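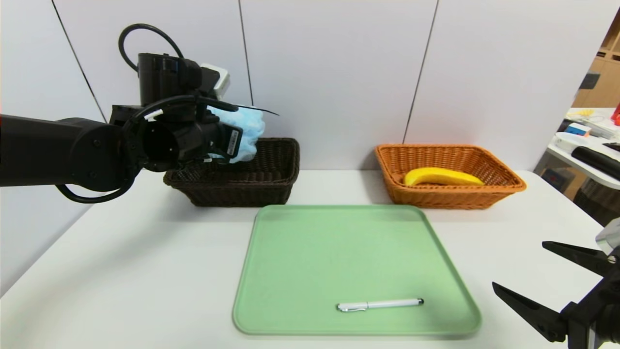
The dark basket, the tan basket and the green tray on the white table, with the usual passengers.

Baskets and a tray: three months with the Grallach tabletop set

Reviewed by Lok-yiu Tse
November 15, 2023

I've wanted to write about these for ages, and every time I sat down to do it I ended up rearranging them instead. So that's probably my review in one line. I really, really like these baskets.

The set is two rectangular woven wicker baskets and a shallow tray. One basket is dark brown with a low rim. The other is an orangey tan and a bit bigger. The tray is pale green plastic with rounded corners, and I'll get to it, because it has become my favourite piece and I didn't even want it when I ordered. I bought the set through Drarier after three evenings of comparing colours with Kuo-hua Tseng on the phone (he was buying for his own place and went for all grey, which I still think was a mistake).

The dark basket

This one sits at the back of the table and holds cloths. The light blue cloth lives there, and so does whatever else I use for wiping down. I don't fold them. I used to keep cleaning cloths in a drawer, folded into neat little squares for about a day and a half after each wash, and then it was chaos again. With a basket you just drop the thing in. A crumpled cloth in a plastic tub looks like a mess, but against dark brown wicker it looks perfectly at home!

The weave is fine and even, with horizontal lines running along the side, and I haven't found a loose end sticking out yet. I went over the inside with an old pair of stockings when it arrived, which is my grandmother's test for any basket that's going to hold fabric, and nothing snagged. The low rim is good too. You can see what's in there from across the room and you don't have to dig.

If you like your linens out of sight, get something deeper. For me the low side is the whole appeal.

The tan basket

Fruit, mainly. A banana lying on the diagonal takes up a good part of the middle, so don't picture a week's groceries in here. I'd call it a basket for what you're going to eat today and maybe tomorrow, and I've wasted a lot less fruit this way than I did with the enormous ceramic bowl I had before, where the bottom layer was always a bit of a surprise.

The colour is lovely with yellow. It's also nice with green apples, and in April I plan to fill it with mandarins and be insufferable about it. It's lighter than I expected from the listing, more honey than orange in morning light and then much warmer once the lamp is on.

Crumbs and bits of stem do get down into the weave. I turn it upside down over the sink and give it a few taps, and every couple of weeks I run a dry pastry brush along the inside. Don't soak it. I wiped mine with a damp cloth once and left it on its side by the window to dry, and it came up fine, but I wouldn't make a habit of it.

The green tray

Okay, the tray! I thought it was filler. It's a flat piece of plastic with a slightly raised rim, and I nearly gave it to Kuo-hua in the first week. Then I put a pen on it.

I lose pens constantly. I have a white one with a silver clip that I'm quite attached to, and it used to roll off whatever table I left it on and turn up under the couch. The tray lives at the front of the table now, where I sit, and the pen goes on the tray. The rim is only just high enough to stop it, but it does stop it. Keys go there too when I come in, and the mail, and a mug if I'm being careless. It wipes clean in seconds and has picked up a few faint scratches from the keys that you only notice if you tilt it.

The pale green is a soft, slightly old-fashioned colour, a bit like a school cafeteria in the best possible way. It stands out nicely on a white table.

Niggles

The two baskets are close in size without being the same, so they don't stack and they don't quite nest either. I keep a gap between them and it looks deliberate, but if your table is small you'll feel it.

There are no feet or pads under the baskets. On a smooth tabletop they slide if you bump them. I cut a few felt dots to size and that sorted it, though for the price I'd have liked them in the box.

And the packaging was a lot. So much paper. The tray came wrapped separately, inside another wrap, inside a sleeve.

Against the others I've had

Before this I owned a Sobczak basket, which was sturdier and had handles, but the weave was coarse and it pulled threads out of two good tea towels. I also borrowed a wire one from Grornov for a while. Very easy to clean, terrible for bananas, which came out with a grid pressed into them.

Would I buy it again? Yes, and I've been eyeing a second tray for the bathroom shelf. If they ever sell the dark basket on its own in a longer size I'll be first in line, as I've got a hallway bench that's crying out for one, and a pile of scarves that has been living on the banister since the weather turned.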